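3.2 Table settings and the placing of small dishes
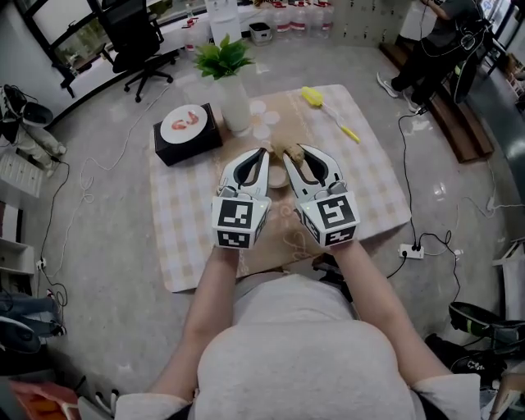

Figure 2. A low table with a checkered cloth, a small pink dish near the centre, and a round white plate with two shrimp at the left.

The second part of the study dealt with serving food at low tables. Dining tables of standard height are well covered in earlier work on meal layout, but low tables have had less attention, although many households eat at them at least part of the week. A person serving at a low table leans forward from above, and the reach to the far side is long compared with the reach to the near side. We wanted to know whether this changes where people put small dishes, and whether it changes the order in which they fill them.

Settings were made up from a common stock of tableware and cloths kept at the Brostley site. Patterned cloths were used as well as plain ones. The beige-and-white check in Figure 2 has a central runner with faint flower and heart prints, and a runner of this kind gives the person serving a visible middle line to work from. Tall items were left on the table during serving. In the setting shown, a white vase with a green leafy plant stands behind the plate, and a yellow-handled utensil lies diagonally to the right of the vase. We did not straighten utensils between trials unless they had left the cloth.

Each setting had one larger plate and at least one small dish meant for a single item. The plate could rest on the cloth or be raised. Raising it, as on the black square box in Figure 2, brings the food closer to the hand and frees some of the cloth, but it also puts an edge in the way of anyone reaching across. Participants at Vedisby were given the same two plate positions, with cloths from the local stock.

In total 200 trials were recorded over the two sites, of which 102 used a raised plate. Trials lasted about 50 seconds. Small dishes ended up near the middle of the table more often than we had expected, and this was true of both plate positions. Where the cloth had a runner, dishes were usually set down on it or just beside it — the effect was weaker at Vedisby, where the runners were narrower.

We coded the final place of each dish using the Barbosa grid, which divides the table top into equal squares and ignores the pattern of the cloth. The Serketti scheme was tried first. It counts from the nearest corner and gave uneven results on low tables, so it was dropped after the pilot in December. Vases and utensils were coded as fixed items and are left out of the placement counts in Section 3.3.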